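Features | Reviews | Serials | Back issues | Subscribe

The Giants of Vakordale Wake Up Again

Eight books in and the saga still won't sit down.

If you missed the first seven, quick version. A valley called Vakordale. Under it, 4 sleeping giants. Over it, the Rirken, a clan who swore to sing every night so the giants never wake. Then one night the song stops. That's page one of book one, and the series has been paying for it ever since.

The new one, The Tsolakis Gate, opens 50 years later. The singers are old. The young ones don't know the words. There's a gate in the north wall of the valley that teh maps leave out, and somebody has been leaving bread in front of it.

Slow start, I'll say that. The first 100 pages are mostly walking. Cold, wet walking, with a lot of soup. But then the Flomik turns up, half fox and half bad dream, and the whole thing takes off.

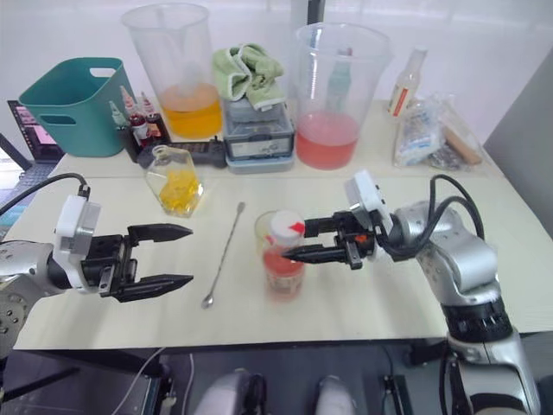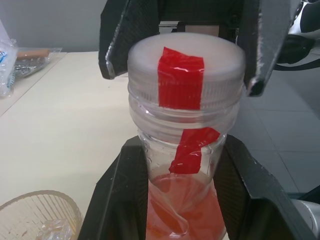 The Flomik lies to everyone, the reader included. I went back twice to check what it had promised at the river and it's a mean trick, a really good one. Best chapter in the series maybe.

Not sold on the ending. Too many swords, and the third giant gets one line after all that build up. One line! Still, the last song is lovely and I read it outloud to the cat.

Book nine is due in October. Start saving your candles.

Contact us | All rights reserved | Back to top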